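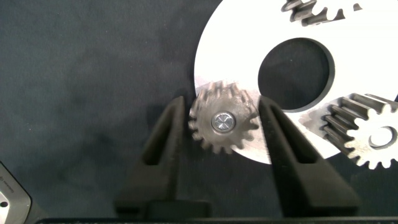 Reviews > Workshop > Parts and Kits > Floltonura Clock Repair Kit

Print this page | E-mail this review

Floltonura Clock Repair Kit
Reviewed by Muthu Kartha, 2020-10-28

I bought the Floltonura kit in September to get my aunt's kitchen clock running again. It comes in a shallow tin with tweezers, a hand puller, 2 oilers, a movement holder and 20 assorted bushings.

The tweezers are good. The tips meet cleanly and they grip small screws without flicking them across the room. The hand puller works as it should, though I put a scrap of plastic bag under it to protect the dial.

The oilers are the weak point. One leaves far too much oil on a pivot, and I ended up using my old Raliteck for the fine work. The bushings are sorted by size, but the labels are printed so small that I relabeled every bag - a dull evening's job.

The movement holder is solid and opens wide enough for most mantel clocks. The instruction sheet skips cleaning completely, so a beginner will need a book as well.

For the price I would buy it again and replace the oilers. The Lovari set has better ones but no holder.

Contact us | Copyright Chukwu Reviews | Back to top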